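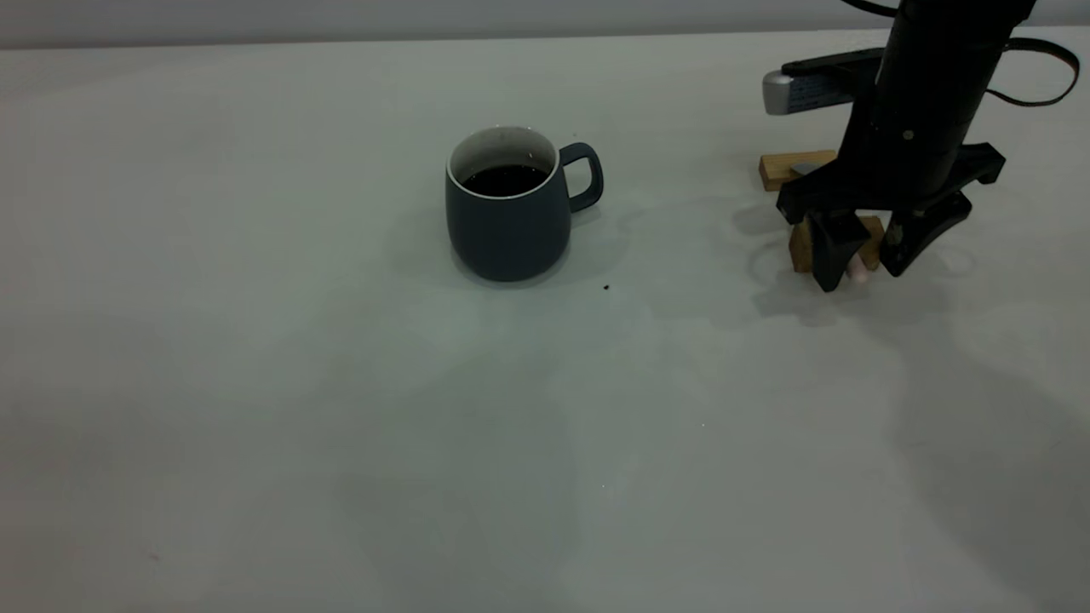 2. Glazed mugs in service: form, finish and the surface underneath

2.1 The vessel

The mug for this unit is a ceramic one with a rounded body, narrowing slightly towards the foot and again towards the rim. The exterior glaze is a matt slate blue. The rim is white, and the same white carries on down the inside wall. It holds a dark liquid, taken here as black coffee, filled to somewhat below the rim.

Three features matter for the coursework.

Profile. A body that is widest in the middle holds more than a straight-sided mug of the same height and rim diameter. When calculating capacity, treat the inside as a stack of short cylinders and add them up. A single cylinder based on the rim will give a low result.

Two-glaze finish. A pale interior makes the liquid level easy to read and shows staining early. A dark matt exterior hides drips but can pick up grey marks from metal spoons. Where two glazes meet near a rim, check the join for pinholes before any other test.

Handle. The loop is a rounded, squared-off shape in the body colour. Record the opening at its widest and narrowest points, and the distance from the upper joint to the rim.

2.2 Fill level

Brimful capacity and working capacity are different quantities and must be reported separately. Working capacity is measured to a line below the rim, chosen so that the mug can be lifted and set down without spilling. For the Hulme exercise the working fill is 200 ml. Use water for all measured fills. Coffee is used only in the staining test (section 4).

2.3 The table

A light grey, matt tabletop shows small marks that a patterned one would hide. There is a tiny dark speck a short way from the mug, on the handle side, which may be a crumb or a coffee ground, and a faint reddish smudge towards the near left. Neither would matter in a kitchen. Both count as marks in the surface log, and each gets its own line, with a position relative to the mug and a description of colour. Do not name the substance unless it has been tested.

Shadow is not to be logged as staining. The soft darkening to the left of the mug is shadow. If in doubt, move the mug and look again.

2.4 Procedure

1. Wipe the table with a damp cloth and let it dry for 6 minutes.
2. Log any marks that remain.
3. Weigh the mug empty, then at the working fill.
4. Set it down and leave it for 40 minutes.
5. Lift straight up – do not slide – and inspect the surface for a ring.
6. Inspect the foot for unglazed patches and grit.

Enter results on sheet 514. Groups at Castthorpe use the same sheet but leave the last column blank.

2.5 Reading before the February session

Oklow course reader, chapter on glaze fit. Bomum workshop notes, pages on handles and joints only.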